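Folding Jerseys: Notes for the Thursday Session
Clulwood Laundry Circle, evening talk, 60 minutes including questions
Speaker: Haziq Pattinasarany

Before starting

Check that the side door is unlocked. Put the folding mat on the front table, fuzzy side up. Jerseys in the blue tub, tees in the other one. Water for me on the left, away from the clothes. Haziq Wattimena is running the slides tonight, so when the notes say NEXT, look at him. Both of us answer to Haziq. Say that once and move on.

Start at 7 even if people are still coming in.

Opening (4 minutes)

Good evening. I'm Haziq Pattinasarany. I ran the wash room at Brouwer for a good part of my working life, and most of what came through that room was team clothing. Basketball, some soccer, a lot of practice shirts. These days I do my own family's wash and the uniforms for the Lesik youth league.

Tonight is about one garment, the sleeveless basketball jersey. We did button shirts in May and several of you asked for this one. It's a harder thing to fold than a T-shirt. It has no sleeves to give you a straight line, the armholes are deep, and the print on the front has its own ideas about where it wants to bend.

Ask who folds jerseys at home now. Ask who hangs them. Ask who leaves them in the basket. Wait for hands each time.

Part one: the surface (8 minutes)

Start with what's under the garment. Most people fold on the bed or on a kitchen counter. A counter is slick. You pull one side across and the whole jersey comes with it, so you end up chasing it. A bed is soft, your hands sink in, and the edges come out wavy.

I like a firm top with cloth over it. Felt works. An old wool blanket pulled tight works. An ironing blanket works if you have one. You want enough drag that the back of the jersey stays where you put it while you move the front.

Color matters a little. A plain, dull color makes edges easy to see. I had a striped tablecloth for years and could never tell what was trim and what was table.

Make room for the finished things too. If the pile sits right next to your elbow you will knock it. Put it at the far side, where you can reach it and your sleeve can't.

Pass the mat around if the group is small. If the room is full, leave it on the table and invite people up afterward.

Part two: getting it out of the heap (10 minutes)

NEXT

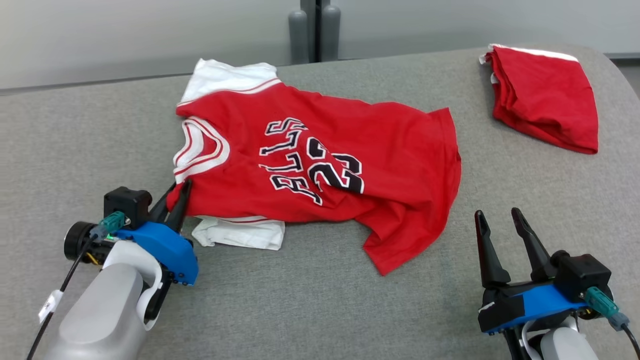
A jersey from the basket is almost always twisted, and the first job is finding out which way it's lying. People skip this. They grab whatever is nearest and shake, and half the time it lands the same way it started. Look for the neck first. On this Bulls jersey the neck is easy, with the white V of the collar over at the left end, and the hem is the part spreading out to the right. Once you have the neck and the hem, you know where everything else has to be, however bunched the middle looks.

The second thing to find is the print. If you can read it, you're looking at the front. Sounds simple, but with a jersey in a twist you may have some front and some back showing together, and it's worth stopping for a second before you pull.

Then take an edge. One hand is enough to begin with. Pinch the edge, lift a little, and let the weight of the cloth open the twist. Go along the edge a bit further and do it again. Keep the other hand free until you see where it's needed.

Don't drag by the number. On heavy printed numbers the cloth stretches and the print doesn't, and you get puckers around it that don't wash out. I ruined a home jersey at Brouwer that way and had to explain it to the coach.

Trim is your friend in this part. Follow the trim and it will lead you around the armhole or down to the hem. If two lines of trim cross each other, there's a twist between them.

Demonstration one. Take a jersey out of the tub, drop it on the mat, find the neck, find the hem, open it. Talk while doing it. Then crumple it and do it again without talking.

If somebody asks about shaking: yes, you can shake it out standing up, and for a dry jersey that's fine. It won't help with a jersey that has one armhole pulled through the other. You have to take that one apart by hand.

If somebody asks about inside out: turn it before you lay it down. I wash them inside out and fold them right side out. Some people store them inside out to protect the print. I don't bother, but I won't argue.

Part three: flattening (10 minutes)

Once it's open, lay it front down. Shoulders level with each other. I put the neck away from me and the hem toward me. If you're left-handed you may want it crosswise. Try both.

Smooth from the center out. Flat hands, fingers together. Two passes down the middle and then out to the sides. Don't press hard, you'll only push the wrinkle into the next place.

The side edges give the most trouble. The cloth piles up there because you've pushed everything toward it. Lift the edge, set it down again a little further out, and the ridge goes away.

NEXT
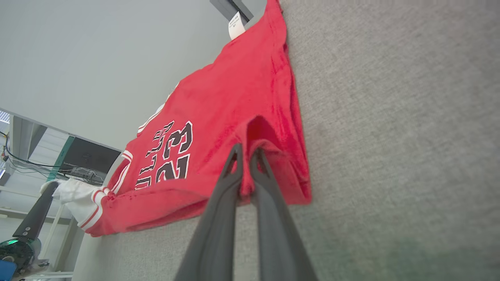 Small lifts do more than big pulls. I'd been doing this work a long time before I got that into my own hands, and I still see people haul on a shoulder to fix a crease down by the hem. Take a small fold of cloth between your fingertips, lift it, let the cloth around it relax, and lay it down again. The pinch on the slide is the size I mean: a little tent of red with a shadow inside it, and the rest of the jersey left lying on the gray. If your whole hand is full of fabric, you've taken too much and you'll make a new crease on each side.

Look at the ends as well. The narrow end of any jersey is where it likes to curl, and the trim makes it worse because it's stiffer than the body. Unroll the trim first and the body will follow. If the trim won't lie down, hold it flat under your palm for a moment and move on. It'll behave once there's a layer over it.

Labels. Tuck a neck label back inside before folding. Left sticking out, it catches on the next jersey in the stack. On older shirts the label may be the only place with the size still on it, so don't cut it off before you've written the size somewhere.

Demonstration two. Lay one front down, smooth it, fix one side edge with small lifts. Ask someone from the front row to do the other side. Give them time.

Part four: the fold (12 minutes)

This is the Sorkutetti fold. It has that name because I learned it at the Sorkutetti sports camp, where every player's kit had to go into the same narrow shelf. I'm sure other people have other names for it.

Jersey front down, neck away from you.

Bring the left side in, so the edge runs straight from the shoulder strap to the hem. The strap should lie flat and not double over.

Bring the right side in to match. The two sides can overlap a little in the middle. If they overlap a lot the center gets thick and the stack leans.

Smooth once.

Hem up to the middle. Then fold again to the base of the neck.

Turn it over. You should have a rectangle with the front showing. How much of the number you see depends on how big the print is. On youth sizes you'll get most of it. On adult sizes you may get only the upper part.

Do it slowly once, then at normal speed, then slowly again.

Shorts, since somebody will ask. One leg over the other, pull the seat point in to square it up, waistband down to the hem. Store them under the matching jersey or fold them inside it. At Lesik we fold them inside, so a player takes one bundle and doesn't come back asking for the other half.

Common trouble:

Rectangle wider at one end. The sides weren't brought in evenly. Open the last two folds and fix it, you don't need to start over.

Crease across the number. Move the hem fold up or down a little so it falls in plain cloth. With thick print this is worth the trouble.

Stack slides. Slick mesh does that. Turn every second one so the thick edge isn't always on the same side, or stand them on end in a drawer.

Part five: everyone tries (12 minutes)

Hand out jerseys from the tub. Pairs if there aren't enough. Ask people to crumple theirs first and pass it to the person on their right. They'll enjoy making it difficult.

Walk around. Look for people gripping too much cloth and people starting the fold before it's flat. Haziq Wattimena takes the back tables.

Don't time them. We did that at the shirt session and the folding got worse.

If there's a spare minute, tell the story about the Brouwer tournament, 1000 pieces in one weekend and one dryer down. Keep it short. The point of the story is that we laid everything flat in the hallway and folded it from there, and the flat pile went faster than the basket pile ever did.

Closing (4 minutes)

Questions. Likely ones:

Ironing? Not over the print. Inside out, low, with a cloth between, if you have to.

Dryer? Low or hang it. Take it out while it's still slightly warm and fold right away.

Signed jerseys? Don't fold them tightly. Lay flat with tissue, or roll with the signature on the outside of the curve.

Rolling for travel? Fine. Sides in first, same as the fold, then roll from the hem.

Thank the Clulwood people for the room. Next session is fitted sheets, and bring your own sheet.

Collect all jerseys before people leave. Count them back into the tub against the list taped inside the lid.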